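Folding demos, two hands at a time

I've been itching to write this one up! Our little folding study at Etance has its first result, and it's a nicer one than I'd expected. The idea behind Minhas (our name for the method) is that you teach a robot to fold clothes using hand-held grippers in ordinary bedrooms, clutter and all, and then train on what the grippers' own cameras see. Red fleece on a pink penguin cover, for instance.
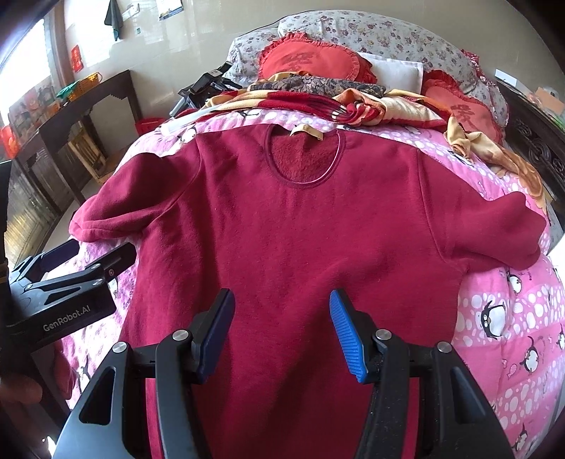
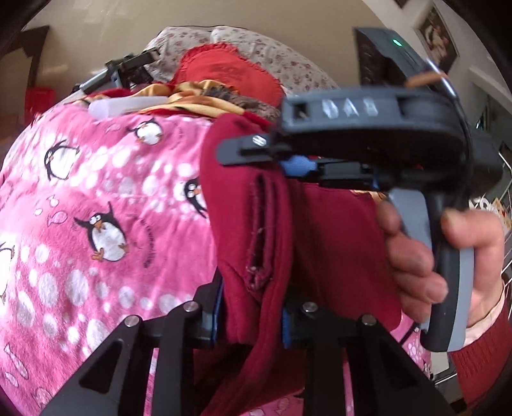
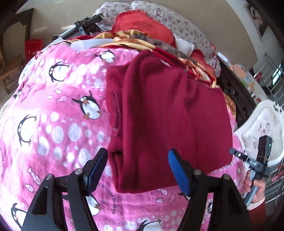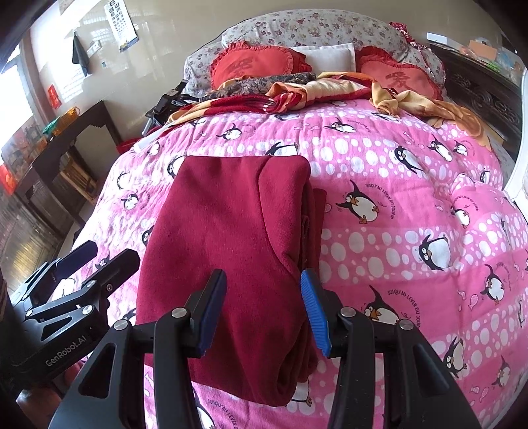

Posted by the Fovesis project blog, April 2021

So, the result. We trained 2 versions of the same model, one on tidy lab tables and one on bedrooms, and tried both on 27 garments neither had met before. The bedroom one left 9 more of them properly folded (sleeves in, hem straight, no peeking lining). Busy patterns seem to help it work out where the cloth stops and the bed starts, though I wouldn't swear to that yet – we still have to run it with plain sheets for comparison.

Sleeves remain a pain. If one ends up underneath, the model tends to pinch both layers and carry on quite happily. The Goditz group is lending us a second arm for that, and we'll be showing the whole lot at their open day in June. Come and bring a jumper!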